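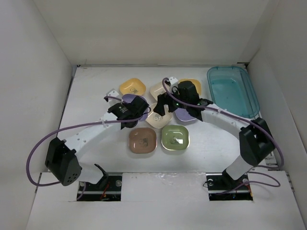
小さな角皿8枚と、ティール色の透明トレー

プレスリリース
2021年2月8日
Griladport

豆皿を「しまう」ところから考えた収納トレー、Jakskaを4月に発売します

こんにちは、Griladportで食卓まわりの道具を担当している八木としお(Toshio Yagi)です。いつもはもう少しかしこまったお知らせを出しているのですが、今回は自分がいちばん欲しかったものなので、私の言葉で書かせてください!

うちの食器棚、豆皿だらけなんです。醤油用、薬味用、お漬物用、なんとなく買ったもの(これがいちばん多い)。小さいから場所を取らないと思って増やしていくと、いつのまにか棚の手前に積み上がって、奥の大皿を出すたびに一度ぜんぶどかすことになります。で、どかしたお皿はテーブルの上にばらばらと広がったまま、夕飯が始まる。心当たりのある方、きっといらっしゃいますよね。

そこで作ったのが、豆皿をまとめて置ける透明トレー「Jakska(ヤクスカ)」です。散らばったお皿をざっと集めて載せて、トレーごと棚に戻す。食べるときはトレーごと食卓へ。やることはそれだけです。素材はプラスチックで、持ったときに軽いこと、棚の中で下の段がうっすら見えることにはかなりこだわりました。

色はだいぶ迷いました。最初は無色透明で進めていたんですが、白い棚板に置くとどこにあるのか分からない! 試作の途中でティールを入れてみたら、白い台の上でもすぐ目に入るし、紫のお皿とも意外なほど相性がよくて、そのまま決まりました。企画会議では「地味な色のほうが売れるのでは」という声もあったのですが、ここは私が粘りました。

お皿のほうは、同じタイミングで出す角豆皿「Beltska(ベルツカ)」です。浅めで、四隅を丸くしてあります。角皿は隅に醤油がたまって洗いにくい、というご意見を前のシリーズでたくさんいただいていたので、今回は丸みを大きめに取り直しました。浅さについては、お刺身の醤油なら十分、おひたしだとちょっと控えめに盛る感じです。私は朝、梅干しと昆布をのせて使っています。柿の種を入れるのにもちょうどいいですよ(つい2回おかわりしますが)。

発売に先立って、約60のご家庭に試作品を使っていただきました。うれしかったのは「子どもが自分で片づけるようになった」という感想です。お皿を1枚ずつトレーに移していくのが、パズルのようで楽しいらしいんです。反対に「持ち手がほしい」という声もけっこうありました。ふちを少し外に広げて指をかけやすくしましたが、持ち手そのものは今回は見送っています。次の課題にさせてください。

それから、引き出しに入れて文房具の整理に使っている、という方もいらっしゃいました。クリップや付箋を豆皿に分けて、トレーに並べるのだそうです。なるほどと思って、さっそく私の机でもまねしています。

【商品について】
Jakska 収納トレー 884円(税込)
Beltska 角豆皿 1枚から購入できます
発売時期 4月
取り扱い 食器と暮らしの店Hattori 各店、およびGriladportのオンラインショップ

Hattoriの店頭では、発売に合わせてトレーとお皿を一緒に試せるコーナーを作っていただく予定です。お皿を載せたり下ろしたり、好きなだけ触ってみてください。棚の奥行きを測ってからご来店いただくと、サイズ選びがぐっと楽になります。

取材やサンプル貸し出しのご希望は、Griladport広報窓口の八木までお気軽にどうぞ。豆皿の話なら長電話も歓迎です!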